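June 14, 2024

Out early this morning for the loop over Chala Hill, two times around the lower part and once over the top. I have been running this route since January, when I moved out of the flat near the station, and I know most of the gates by now. The second one still sticks.

The climb starts behind the Virero garden center and goes up through trees before it opens out onto grass. It was cool under the trees and warm everywhere else. I passed two people with dogs on the way up and a man on a bike coming down who shouted good morning well before he reached me. The cows were lying across the path at the trough, so I went around by the wall and got nettles on both shins.

At the top I met Kipchumba Mfinanga, who runs with the Erholm club and was on his way back from somewhere much farther off. We jogged together as far as the radio mast. He is training for the Stedenari race at the end of the summer, 13 miles with a lot of mud in the middle, and he thinks I should enter. He was number 447 last year and lost a shoe in the stream. I said I would look at the form.

The way down was slower than it should have been. My left knee has been stiff on descents for a couple of weeks and I took the steps one at a time - there are 29 of them according to the sign at the bottom. After that it is flat along the lane to the house. I had toast and tea and looked up the entry form.

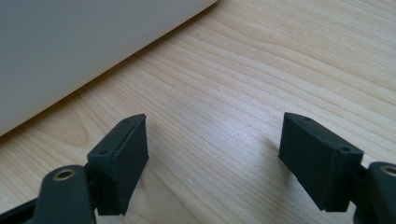 Is the hill loop enough training for a race that long? It will do for the climbing, but I need a longer flat run every week as well, probably out along the canal and back.

Entries are still open. I have filled in my name and address and left the box for expected finish time blank. Tomorrow is a rest day, and I need to buy new laces.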